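How to Test a Chore Robot Before You Believe the Video

Every few months a company shows a robot tidying a kitchen, and every few months somebody asks me whether it's time to buy one. My answer hasn't moved much. What has changed is that the claims are now specific enough to check, and you can check most of them with a plate, some fruit and a notebook. I use the method below on anything that promises to clear a table, from the cheap Vudo arms to the Jusstead kit with the nicer software.

Step 1. Pick one dull chore

Don't test "kitchen help." Test a sentence a ten-year-old could carry out, such as "put the fruit on the plate." Write it down before you switch anything on, along with what counts as finished. If a piece ends up half over the rim, is that a pass? Decide now, while you have nothing riding on the answer. 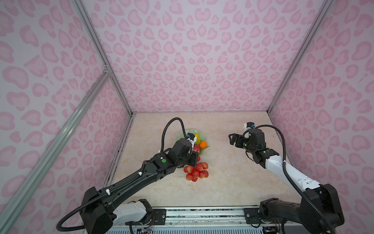 Vendors like to choose the object, and they choose well: a block, a foam cup, a ball the width of the gripper. Choose your own. A bunch of lychees on the stem is a good nasty one, because the arm has to take hold of something lumpy that may swing when it leaves the table. Put an orange and a couple of other fruits on the plate first so the space is already partly used. Two arms fixed to the same rail don't make this easier by themselves. Note which one does the work and whether the second one ever contributes.

Step 2. Set the scoring

I run 10 attempts per object and move the object between attempts. Use these marks and no others:

- Done: the piece is where your sentence says it should be, and nothing else was moved off the plate.
- Messy: it got there, but something was knocked, squeezed or dragged.
- Failed: dropped, missed, stuck, or a person stepped in.

A hand reaching in to straighten the stem is a person stepping in. I have argued with a Jusstead rep over this one and I'm not changing it.

Step 3. Vary what is already on the plate

An empty plate tells you very little. Try a crowded one, with long shapes lying side by side and something dark and rough next to something smooth and bright. An avocado beside a yellow squash will do. Plastic produce is fine for the first round and saves you wiping up, but write "artificial" on the score sheet. Results on fake fruit tell you nothing about bruising, and I've seen them quoted as if they did.

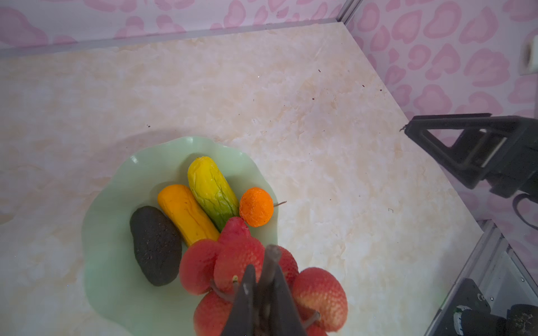
Step 4. Time it honestly

Start the clock when the instruction is given and stop it when the arm is clear of the plate. Do not trim the pauses. If the published clip is sped up, divide. My cutoff for a single pick and place is 3 times what it takes me by hand, and I'm not fast. Beyond that I'd sooner do it myself and keep the counter space.

Then look at what the wrist camera gives the machine to work with, if the software lets you. Close to the table the view can get poor. Part of it may be blocked by the gripper, and part may be blurred.
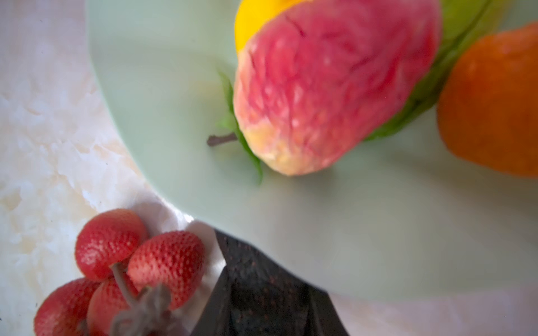 Vol. 5, No. 3

Compare a view like that with the moment you'd want the machine to be surest of itself: the finger right beside a strawberry, the plate's rim just on its other side, and the big pink fruit on the plate a smear. A person would glance up and carry on. Ask the vendor what the machine does, and whether other cameras cover the gap. "The model handles it" is not an answer you can score.

Step 5. Change the room

Move the plate to the other side. Switch a lamp off. Try another cloth or another table. Skustik's arm did well for me last June until I swapped the plate for a darker one, and then it failed 5 times running. Patterned walls and an even light are fine for a bench, but my kitchen has neither.

So, can machines do chores yet?

Some can do one chore, on one table, most of the time. That is more than I expected to be writing, and it still isn't a reason to spend money. Ask for 200 unedited attempts with the failures left in. If the company sends them, take it seriously. So far one has, and the failures were more useful than the brochure.

Vudo owners: the score sheet works with the older firmware too, but turn off auto-retry first or every second attempt will be counted twice.

Last updated 08/11/2024 | Contact | Copyright Ha Bench Notes, all rights reserved | Back to top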